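Home | Forums | Joinery & Finishing | Members | Search

Raised panel movement in cabinet doors: how much gap?
34 replies (selected) | 2,000 views | Share

nurnside_bench
I am making doors for a kitchen in solid oak, frame and raised panel. Stiles and rails are 67 mm wide. The panel is solid, grain vertical, and will be 380 mm across. The groove is 10 mm deep. The drawing I was given shows the panel cut to fill the groove on all four sides and glued at the corners. I think this is wrong but the client's designer says modern heating makes it irrelevant. What do people allow?

planestop
It is wrong. Solid oak moves across the grain and hardly at all along it. Leave 2 mm each side in the width and much less top and bottom. No glue in the groove. If you want the panel to stay centred, put one spot of glue or a single pin at the middle of the top rail and the same at the bottom. It will then move equally both ways.

Xolani Lekota
Agree about the glue. I would not give a fixed gap without knowing two things: the moisture content of the panel on the day it is fitted, and what the room will do afterwards. A panel made up dry in February in a heated shop has only one way to go, and it wants more room than the same panel made up in a damp August. Quarter-sawn boards will move a good deal less than flat-sawn.

Buy a moisture meter before you buy another router cutter.

gluepot_Darkalier
I have made doors with fully glued solid panels for years and had none back. People worry too much about this. Keep the timber indoors for a month before cutting and it settles.

planestop
It settles to the room it is in. If the kitchen is wetter or drier, it moves again. Having none back tells you that none were sent back.

gluepot_Darkalier
Fair, but I have two of them in my own kitchen over the hob. Joints are tight.

Xolani Lekota
How wide are the panels?

gluepot_Darkalier
Narrow ones. Under 200 mm.

Xolani Lekota
Then the movement is half of what the original poster will see, and your joints may be taking the strain. I would not rely on that at 380.

nurnside_bench
The boards are flat-sawn. I had them in the shop over winter and they read 9 per cent. The house has underfloor heating. I will argue for the loose panel. Second question: does anyone finish the panel before assembly? The designer wants it sprayed as one piece.

Anselmo Zapata
Always finish the panel first, including the tongue. If you spray after glue-up and the panel shrinks, you get a bare line of raw timber showing along both long edges. It is very plain on a dark stain. I had to redo a full run at the Kesness job for this reason. Stain and first coat before assembly, final coats after, and run a thin blade round the panel once the finish has cured so that it is not stuck to the frame.

Also finish the back to the same thickness as the front. A door sealed on one side only will cup.

planestop
Seconded on the back. Wall cabinets get looked at from below more than people expect, as well.

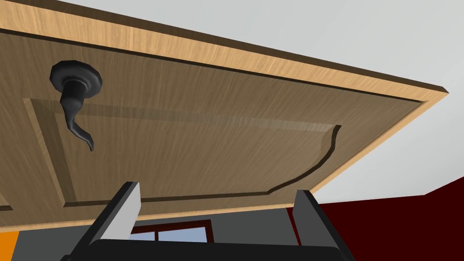 Last edited by Anselmo Zapata in February, 16:34.

Anselmo Zapata
A render of a door, seen from directly underneath, with the inner face towards you. The panel is a slightly paler brown than the rest and the bevels at the left and along the bottom come out as darker strips. Those bevels are where I would look first on a real door: the sprayer gets the flat and goes thin on the slope. Note too the lighter band at the edge. If your edges will be a different tone from the face, agree it with the client on a sample, not on a screen.

gluepot_Darkalier
A render has no moisture content.

Anselmo Zapata
No. The surfaces need coating all the same.

yusof_fan
Which spacers are people using? The shop at Yusof sells small rubber balls that sit in the groove and compress. I have also seen strips of foam draught seal cut short.

planestop
Either works. The balls keep the panel from rattling, which is their main use. Do not pack the groove so full that there is nothing left to compress. I put two in each stile and none in the rails.

Xolani Lekota
Short offcuts of foam are fine. Avoid silicone. Finish will not stick to it if any gets on the face.

nurnside_bench
Designer has accepted loose panels, stained before glue-up. He still wants the final coats on the assembled door, so I will cut round with a blade as described. I am going with 2 mm each side and foam in the stiles. Will report after the heating has been on.

gluepot_Darkalier
I would still glue them.

Reply | Subscribe to thread | Share (2)
Contact | Forum rules | Copyright Joinery & Finishing Forum | Back to top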